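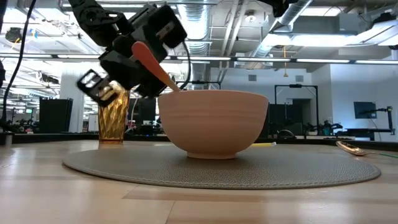
食卓の片づけを学ぶロボット、手本データの収集が本格化

フルートホルム(Fluletholm)は2026年9月30日、家庭の食卓まわりの作業をロボットアームに学習させるプロジェクト「トラマー(Trummer)」で、手本となる動作データの収集を本格的に始めたと発表した。人が遠隔でアームを動かし、その動きをカメラ映像と関節の角度とともに記録していく。集めた記録は、共同で開発にあたるウォルトン(Waltton)の学習システムに渡される。

対象は器やカトラリーを扱う短い作業だ。淡いピンクの鉢、琥珀色のグラス、銅色のスプーンといった、どこの家の食卓にもありそうな品が木目のテーブルに並び、その上で黒いアームが動く。光を返すグラスや金属は見え方が照明で大きく変わるため、学習用の素材としてはなかなかの難物。だからこそ面白い、というのが開発チームの受け止めである。

これまでに記録した手本は2835件にのぼる。作業の種類は185を超え、器にものを入れる、器から取り出す、マットの上で器をずらす、といった基本の動きから、道具を持ち替えてかき混ぜるような少し込み入ったものまで幅がある。1件ごとに品物の位置や向きを変え、同じ配置が続かないようにしているという。

うまくいった例だけを残すわけではないのも、この取り組みの見どころだ。つかみ損ねたあとに持ち直した記録が324件あり、別の区分で保管されている。先に行った小規模な試験では、この「持ち直し」を学習に加えたところ、アームが一度目の失敗で止まらず、位置を直してもう一度手を伸ばす場面が増えた。ためらうように少し引いてから、また器に向かっていく。その動きが初めて出たときには、作業場から歓声が上がったそうだ。

操作を担当するのは5人の専任チーム。急がず、迷いの少ない動きを心がけているが、操作する人によって器への近づき方はずいぶん違う。縁の上からまっすぐ下ろす人もいれば、横から回り込む人もいる。チームはこうした癖をあえてそろえず、ばらつきごと記録に残す方針をとっている。

記録の仕分けには、ブラークネス(Brerkness)が手がける注釈ソフトを使う。映像を見ながら動作の区切りに印をつけ、「近づく」「つかむ」「離す」などの短い言葉を添えていく作業で、収集と同じくらい時間がかかる。それでも、言葉と動きが結びついた記録が日ごとに増えていくのは楽しみだと、チームは声を弾ませる。

12月には、収集した記録の一部を研究者向けに公開する予定。あわせて、学習を終えたアームが初めて見る食器にどこまで対応できるかを試す公開実験も計画している。実験で使う食器は一般から募り、募集要項は後日フルートホルムのサイトに掲載される。

お問い合わせ | © Fluletholm 無断転載を禁じます | ページの先頭へ戻る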